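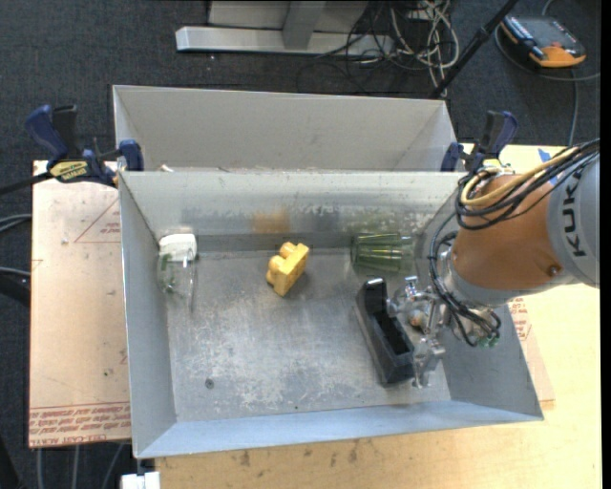
Odds and ends bin - notes for Fliswood swap evening
Katalin Pintér, September 2025

Start quick, people still finding seats. Say hello, thank Kaisu for the room.

Main point: everyone has a bin like this. Things with no home. Mine at Goritz was under the stairs, 557 items when I tipped it out in March. (Pause. They will groan.)

Metal bins. Pros - wipe clean, don't crack, sloping sides so you can see what's at the bottom. Cons - noise! Scratches. Floor of one goes cloudy and scuffed, fine, leave it. Don't paint it, I tried.

What ends up in there. Clear container, white cap on. Green tumbler on its side. One yellow toy block, the rest of the set who knows where. Long black holder, open at the top. Ask the room: which goes first? Let them shout.

My answer, the block. Toys go back to toys, ten seconds. Tumbler to kitchen. Container - keep if the cap fits. Holder is the hard one. Holders always are, you keep them for teh thing they might hold. Give it 2 weeks on a shelf then out.

Second bin behind the first = for stuff leaving the house. Keep them together or you wont use it.

Rule of 3: more than 3 things in the bin, sort it that night. Kaisu Ahonen disagrees, she does hers monthly. Let her have a minute.

Swap table after. Tea money in the tin. Flyers, 300 printed, please TAKE some.

Last updated: after the Bernimberg run-through

Recent talks
Drawers that won't shut
Lids without boxes
Moving house with one van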